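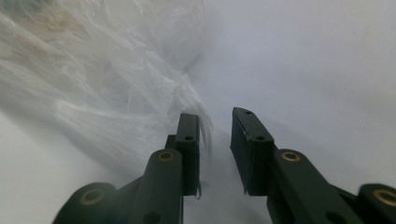

*A crumpled plastic bag on a white surface.*

**Unit 6: Bringing Old Churches Back into Use**
Instructor: Aliki Fragkou

Welcome back! Today we get to my favorite part of the course -- what happens after the scaffolding comes down. Our main case is the parish church at Skekholm, closed for 18 years after a roof fire and reopened in May.

**Two kinds of repair**

The stonework gets all the press, but read the Skekholm file closely and you'll see how much of the budget went to drains, wiring and heating. Huiling Meng's survey lists 366 damaged stones, and only the worst were replaced. The rest were cleaned, pinned and put back where they came from, soot marks and all. I love this decision! Walk up the nave and you can read the fire in the walls. 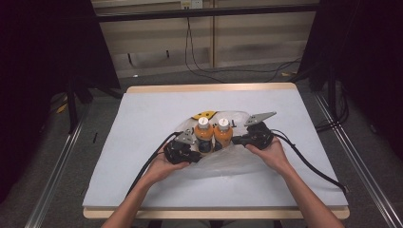
Compare the chapel at Mulura, where the new plaster is so smooth that visitors often take the building for a modern one. Wálter Yupanqui defends that choice very well in your reader, so give him a fair hearing before you pick a side.

**Terms to know**

- *Consolidation*: making weak material stable where it stands
- *Reconstruction*: rebuilding a lost part from evidence
- *Rededication*: the service that returns a building to worship

**For next time**

Read chapter 3 and bring one photo of a reopened building near you -- a church, mosque, temple, anything. Randa Geagea will join us to talk about the Hunlow bells.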